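Dry cracked heels, what works?

jastarska_runner
My heels crack every winter and this year one of them hurts to walk on. I've tried two drugstore lotions and they do nothing. Any ideas?

thakur77
Urea cream, the strong kind. Put it on at night with cotton socks over it. Mine took 3 weeks.
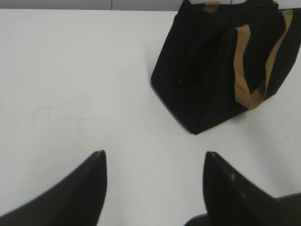 waltavitz
I'd skip the pumice stone for now. I used one every day and the cracks got deeper. Plain petroleum jelly after the shower did more for me than anything I paid for. I keep a tub in a black fabric bag, so it goes with me to work and to the pool. Twice a day, no exceptions.

thakur77
Disagree on the pumice. Twice a week on damp skin is fine - every day is the problem.

waltavitz
Maybe for you. Not on an open crack.
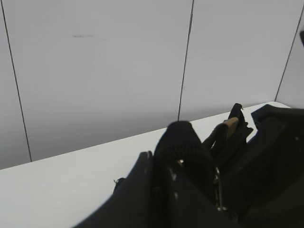 The other thing is shoes. I wore open-back clogs from September on and my heels were worse than ever. Closed shoes with socks made a difference in 2 weeks.

enstead_mom
If it's bleeding or you have diabetes, see a foot doctor first. Mine charged 90 dollars and it was worth it.

jastarska_runner
No diabetes, no bleeding. I'll try the urea cream and leave the stone alone. Things I'm going to do:

1. Cream and socks every night
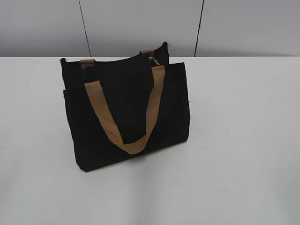
2. Jelly after the shower

3. Closed shoes until it heals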